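The Great Basket Amnesty

4 min read
12 shares · 6 comments

My aunt Nilmini Wickramasinghe has a theory that every household settles at the number of baskets it deserves. Ours had been settling for years, mostly on top of the wardrobe, and this winter I decided to bring the matter to a head.

You know how they get in. A gift of fruit arrives in one, the fruit is eaten, and the basket stays on as a lodger. Another comes home from a craft fair because it was too nice to leave and too small to hold anything. Then you buy a big one to keep the others in. I have read a fair amount of advice on tidying and almost all of it ends with the purchase of a basket, which seems to me like treating a cold by going out and finding another one.

So I emptied the lot onto the bed. I recovered a tape measure, the warranty for a toaster we gave away, single gloves in a range of sizes and a birthday card I had written to Janaka Begum and never mailed. (Janaka, it's coming. Pretend it is for the next one.)

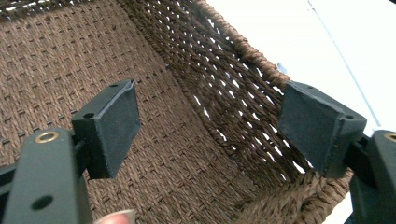 The rule I settled on was simple enough. Each basket had to have a job, and "holding things" did not count as a job. Bread is a job. Mending is a job, provided somebody mends. My husband argued for a basket of chargers and I let him have it on a trial basis, with a review in March.

The cleaning took longer than the sorting. Ashraful Wanigasekara, who used to sell them in Clusmont and still has opinions, told me to stop wiping mine down with a soaking cloth. He uses the soft brush on the vacuum, then a barely damp rag, then leaves the thing somewhere airy and out of the sun until it is properly dry. For crumbs stuck down in the weave he likes an old toothbrush. I asked about furniture polish and he looked at me as if I had suggested gravy.

Six baskets did not make the cut. I took them to the swap table at Dewan, feeling lighter and slightly smug, and set them down beside a stack of very decent picture frames. Anwara Sultana was on the door and pointed out that frames were hard to carry loose. She had a point – she usually does – and so I came home with four frames and one basket.

It's on top of the wardrobe for now. I'm told the next swap is in March, same place, doors at 8, and that Anwara is making the samosas again. Bring a bag.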